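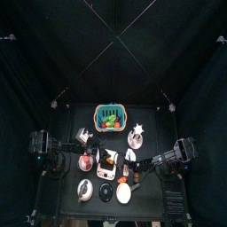 What should be budgeted first, the arms or the cell they work in?

Price the cell first. Its size decides the arm reach, the cable lengths and the mounting hardware you order.

2.3 Planning the purchase

1. Measure the room and fill in the Tuvton layout sheet. Leave 90 cm of clear floor on the service side.

2. Order both arms on one purchase order. Stindon quotes pairs under part 524 — single arms are part 487 and ship separately.

3. Add a line for task objects. Toy food and kitchen pieces wear out and are consumables, so keep them off the capital budget.

4. Send the completed sheet to Lucie Hawthorne at Gurnden for approval.

Note: Enclosure fabric is part 623. Allow one spare panel per cell.

Caution: Do not order clamps until the tabletop thickness is confirmed. Opened clamp kits cannot be returned.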